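The Two-Finger Problem
A shared workshop builds its own gripper, one print at a time

The Hegyi workshop rents by the bench. There are people building guitar pedals, people fixing e-bikes, and one group that meets in the evening to work on a gripper it calls the Revent. The group wanted a tool a person could hold and carry through a task, with a camera looking out over the fingers, so that a robot arm could later be taught from the recordings. They could have bought one. They decided to build it.

Work started in August with a housing drawn to fit on the workshop's larger printer. The first version cracked along the grip when someone squeezed it. The second held, but the trigger rubbed, and the builders spent most of a month moving one pivot back and forth. The design files now run to 87 revisions, and many of those differ only in the depth of a screw hole.

The fingers took longer than the housing. Hard plastic fingers were quick to print and could pick up a block of wood without trouble. They were poor with anything round. The group tried foam pads, then strips cut from a bicycle tube, and finally went over to soft fingers that bend around whatever they close on. Getting both to bend by the same amount was the hard part -- a finger that gives way early pushes the object sideways, and the grip slips.

Money has been tight but not a worry. Parts to date come to $1,681, with the camera and its lens the largest single cost. Printing material is paid for by weight at the front desk. Screws and wire come from Dikska, a surplus shop across the street that sells by the scoop.

A session usually begins with a check of the fingers and a fresh recording. The wide lens takes in nearly everything in front of the tool, including whoever is leaning over it, and the two fingers stay in view the whole time.

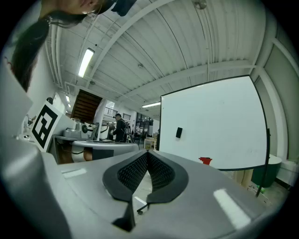
Clirnolwood wrote in the workshop's online log that the fingers should be made in a softer grade and the trigger given a longer pull, and that no more time should go into the housing until both had been tried. Several builders agreed. Others would like to leave the trigger alone and record more first, using the tool as it stands.

For now the group is doing some of each. A new pair of fingers is being made in the softer grade, and the old pair will stay on until it is ready. The drawings are kept in a binder by the large printer, where any member can copy them. The trigger still rubs a little in cold weather.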